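Drovcombe Winter Respiratory Surveillance
Progress report to the Grevano Fund
March 21, 2016
Prepared by Gisela Kohlhase

1. Recruitment and swabbing

Enrolment closed at the end of January with 258 participants across 5 practices. Two practices, Grorkton and Ofori Road, joined after the original start date and their figures are reported separately in the annex. Swabs are taken within two days of the first symptoms where the participant can attend. Home kits were posted to 40 participants who could not travel.

Samples are logged on receipt and held at the Drovcombe laboratory. Typing of influenza A and B is up to date. Typing of enteroviruses is behind schedule owing to a delay in the supply of reagents.

2. Household questionnaire

The second round went out with the revised section on shared towels, bedding and the washing of clothes during illness. Wash temperature is now recorded as a number, as the earlier wording ("warm" or "hot") could not be analysed.

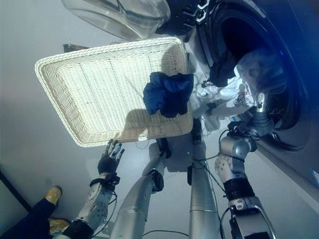

3. Data handling

Đức Mai has rebuilt the linkage between swab results and questionnaire returns. Duplicate entries from the Grorkton practice have been removed. Vaccination status is still missing for participants who changed practice during the season.

4. Next period

Clear the enterovirus backlog. Close the questionnaire. Submit draft tables to the Fund before the final claim. No change to the budget is requested.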